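Quiénes somos

Flidside es una escuela de encuadernación y restauración de libros. Damos clase en Rerville, en un antiguo almacén de papel de dos plantas, y tenemos una segunda aula en Grostham, más pequeña, donde se imparten los cursos de fin de semana. Empezamos con un solo grupo de tarde y una prensa comprada de segunda mano. Hoy pasan por la escuela unas 300 personas al año, entre cursos largos, talleres sueltos y visitas de institutos.

Enseñamos un oficio manual. Quien entra por primera vez suele venir con un libro roto en la mano: un recetario de la abuela, un misal, un diccionario con el lomo despegado. Con ese libro no se empieza. Las primeras semanas se trabaja con papel en blanco, se pliega, se cose y se vuelve a descoser, hasta que los cuadernillos quedan parejos y la costura no tira. El libro de casa se deja para el segundo trimestre, cuando la mano ya sabe cuánta tensión admite un hilo.

Qué se aprende

El programa principal dura 21 semanas, con dos sesiones semanales. Comienza en noviembre y está dividido en tres partes. La primera es costura: a diente de perro, sobre cintas, sobre nervios y copta. La segunda es cubierta: cartoné, media tela, media piel, y el enlomado, que ocupa más tiempo del que la gente espera. La tercera es reparación básica, es decir, injertos de papel japonés, refuerzo de charnelas y limpieza en seco.

El curso completo cuesta 1,395 euros e incluye el papel, los hilos, el cartón y los adhesivos. No incluye la piel, que cada alumno elige y paga aparte según el encargo. Las herramientas de mano (plegadera, punzón, escuadra, cúter) se prestan en el aula. Muchos alumnos acaban comprando las suyas hacia la mitad del curso, y en secretaría tenemos una lista de lo que conviene y de lo que no hace falta.

Además del programa principal hay talleres de un día. Los más pedidos son el de papel marmoleado y el de cajas de conservación. Hay uno de caligrafía para rotular lomos que sale cada dos años, cuando se junta grupo suficiente. Los talleres terminan a las 18:00, aunque el aula queda abierta un rato más para quien tenga algo a medio pegar. 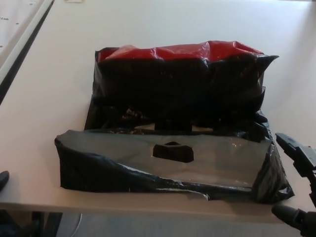

¿Hace falta experiencia previa para apuntarse al curso largo?

Ninguna. El primer mes está pensado para quien nunca ha cosido un cuadernillo, y quien ya tiene práctica puede pedir una prueba breve y entrar directamente en la segunda parte.

Cómo trabajamos

Los grupos son pequeños. Cada alumno tiene un puesto fijo durante todo el trimestre y un cajón con su nombre donde deja el trabajo en curso. No hay exámenes. Al final de cada parte se entrega una pieza terminada, que se comenta en clase delante de los demás: se abre, se mira cómo asienta el lomo, se comprueban las escuadras y se dice lo que está bien y lo que habría que repetir. Al principio a algunos les cuesta. Luego se acostumbran.

En el taller usamos engrudo de almidón de trigo para casi todo y cola vinílica solo en cubiertas nuevas. En libros antiguos no se aplica nada que no pueda retirarse después. Es una norma de la casa desde el primer curso y la mantenemos también en los encargos de fuera.

La prensa grande de la planta baja se llama Kong. El nombre se lo puso la primera promoción, al subirla desde el muelle de carga, y se quedó. Es de hierro fundido, de husillo central, y en ella se prensan los bloques de gran formato y los volúmenes de periódico. Para utilizarla hay que haber pasado la primera parte del curso. Las prensas pequeñas, en cambio, están a disposición de todos desde el primer día.

El servicio de reparación

Desde hace años admitimos encargos de particulares, parroquias y archivos municipales. Los atienden los profesores, con ayuda de alumnos del último trimestre cuando la pieza lo permite. Antes de aceptar un libro se hace una ficha con el estado de la costura, del papel y de la tapa, y se da un presupuesto por escrito. Si la reparación cuesta más de lo que el propietario quiere gastar, se le ofrece una caja a medida, que protege el volumen y deja la intervención para más adelante.

Los plazos son largos. Una reparación sencilla tarda unas semanas; un libro con hongos o con el papel muy ácido puede estar meses en el taller. Pedimos que los libros con moho se anuncien por teléfono y se entreguen en el mostrador de Rerville - nunca en Grostham, donde no hay sala aparte para aislarlos.

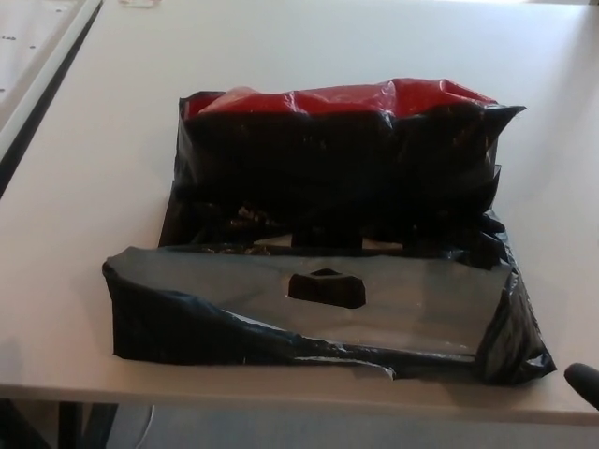
Dirección de estudios
Escuela Flidside, Rerville

La biblioteca

En la planta de arriba hay una pequeña biblioteca de consulta con manuales de encuadernación, muestrarios de guardas y catálogos de hierros de dorar. Los fondos no salen en préstamo, pero los alumnos pueden consultarlos antes y después de clase. Una parte procede de talleres que cerraron y nos cedieron sus papeles, entre ellos varios cuadernos de precios y un muestrario de telas con 100 colores, al que le faltan las últimas hojas. Aceptamos donaciones de este tipo. Conviene escribir antes con una relación aproximada de lo que se quiere entregar, ya que el espacio es limitado.

Inscripción y visitas

La matrícula del curso largo se abre en septiembre y las plazas se asignan por orden de solicitud. Para reservar se abona una señal, que se devuelve íntegra si el alumno se da de baja antes de la primera sesión. Los talleres de un día se pagan completos al reservar.

Las visitas de centros escolares se hacen por la mañana, a las 10:30, con un grupo por visita. Los alumnos ven las dos plantas y cosen un cuaderno sencillo que se llevan a casa. El aula de Grostham no se visita, salvo durante los propios cursos.

La secretaría atiende en Rerville por las tardes, de 16:00 a 19:30. La entrada es por el patio; la puerta de la calle corresponde al muelle y permanece cerrada.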